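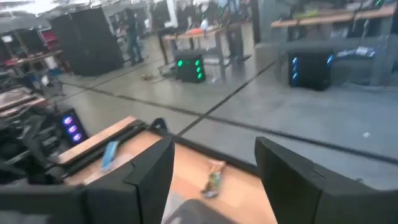
Gitlow Market Hall will stop honoring saved seats at lunchtime starting in September, ending a custom that has no written rules and has still managed to produce a great many arguments. Under the new policy, a table at the hall belongs to whoever is sitting at it. A coat will no longer count as a person. Neither will a set of keys, a newspaper, an umbrella or the sort of small light-blue item, maybe a folded cloth and maybe a wrapper, that can lie near the dark rim of a light wood tabletop and leave a hungry stranger wondering whether it is a claim or just trash. The hall's answer to that question, after years of declining to give one, is that it doesn't matter.

By Efa Wynne
May 29, 2019
5 min read

The change was announced in a notice taped to the doors on Canal Street, one paragraph long, in type small enough that several people had to put down their lunches to read it. At least one of them lost a table while doing so.

Cokent, the company that runs the hall for the city, says the place serves 4,000 lunches in an ordinary week and has 65 tables to serve them at. Those tables were enough when the building reopened with a fish counter, a bakery and a man who sharpened knives. They are not enough now that every office between the courthouse and the river has figured out that the noodles are good.

"We have people standing with hot soup, looking at a scarf," said Shahnaz Wickramasinghe, who manages the hall. "The scarf has been there for half the lunch hour. The scarf isn't eating anything."

Wickramasinghe said she resisted making a rule for as long as she could. She grew up with seat saving and considers herself good at it. What changed her mind was a run of complaints this spring that grew longer and more detailed as the weather got worse, including one with a hand-drawn floor plan. The floor plan used arrows. She has kept it in her desk.

Most of the complaints were about the gap between the saving and the sitting. A group of four from an office would send one person ahead to put something on a table, and that person would then go and stand in line. The line at Gazi, the flatbread stall by the east door, can take 30 minutes on a payday. For all that time the table sat under the protection of a cardigan, and other customers ate standing up against the flower stand, whose owner would like it known that the flower stand is not a counter.

Under the policy, groups can still send someone ahead, but that someone has to stay. The lunch period covered by the rule runs from 11:30 to 2. Outside those hours, a spokesman for Cokent said, "people may put down whatever they like," a sentence he then asked to revise. The revised version says that customers should take their belongings with them at all times.

Belongings found alone on a table during lunch will be moved by staff to a shelf near the information desk. The shelf already exists. It was put up for lost property and currently holds one glove, two reading glasses cases and a trophy for ballroom dancing that has been waiting since winter. Wickramasinghe expects it to get busier.

She also expects to be yelled at, and has planned for it. Staff have been told not to debate. If a customer wants to know who decided this, they are to be given her name, and if they want to know why, they are to be given the number of tables. She tried the second part on her own brother, who eats at the hall most days. He asked for the name of her supervisor.

There is a school of thought in Gitlow that the custom works fine and that the trouble lies with people who don't respect it. This school meets at the long table under the clock, where a dozen retired postal workers have had lunch together since before the last renovation. They save the whole table with a single flat cap. Members told me they had never once had a problem, and it is true that in the time I spent near the cap, people approached it, saw it and changed direction. I sat at the next table over and felt I should lower my voice.

"Everybody knows the cap," said one of the regulars, who would not give his name on the grounds that everybody knows that too.

Asked what the group will do in September, he said they would come earlier. Asked whether someone might simply stay and hold the table while the others got food, he looked down its length at his friends and said they would have to talk about who.

Newer customers tend to see it differently. A paralegal eating a salad on the steps outside said she had worked in the neighborhood for a year and never had a seat indoors past noon. She doesn't own a hat. She once tried leaving a notebook on a table and came back to find a family of five around it. They had been very polite about the notebook and had put it under the napkin holder so it wouldn't get wet.

That is the difficulty with the whole arrangement, which depends on everyone agreeing about how much an object is worth. A laptop bag will hold a table nearly anywhere in town, possibly because anyone willing to abandon one seems like a person with nothing to lose. A water bottle holds it if there is still water in it. Paper napkins are disputed. Two different people explained to me with great confidence that a napkin laid flat means nothing and a napkin weighed down with a fork means the table is taken. A third person, overhearing, said it was the other way around.

Skasov, half an hour up the line, tried something similar in its own covered market and is often brought up on both sides. The market there put little wooden stands on the tables, green on one face and red on the other, so that diners could show whether a seat was free. Within a week most of the stands were red. Within a month most of the stands were gone, and a fair number are said to be in use in private homes, where they settle questions about the bathroom. Skasov now has no policy, and a sign asking for the stands back.

Gitlow considered the stands and decided against them. It also considered numbered tickets, a longer lunch period, and removing the planters along the north wall to fit more seating. The planters turned out to be holding up part of the railing. Cokent says it is looking at adding three tables near the loading door once the freezer that lives there has been found another home, though it was vague on when that might be, and the freezer has been about to move for as long as anyone can remember.

The stallholders are split, mostly by what they sell. Those with long lines worry that customers who can't save a seat won't bother to wait. The woman who runs the counter at Gazi said she had already been asked by a regular whether he could order by shouting from his table. She told him he could try. He has a soft voice, and it did not go well for him, but she liked that he had thought about it. The soup stall, whose line moves quickly, is in favor of the rule and has said so on its chalkboard.

For the first two weeks the rule will be enforced by reminder only, meaning that a staff member will come by and speak to the coat's owner, if the owner can be found. After that comes the shelf. There are no fines. The city's lawyers looked into whether there could be and sent back a letter that Wickramasinghe described as thorough and then filed with the floor plan.

Comments on the policy can be left in the box at the information desk through the end of the summer. When I went by to look at it, the box was there and the pencil on its string was there, and someone had set down a folded raincoat on the chair beside it. I waited a few minutes and then filled out my card standing up.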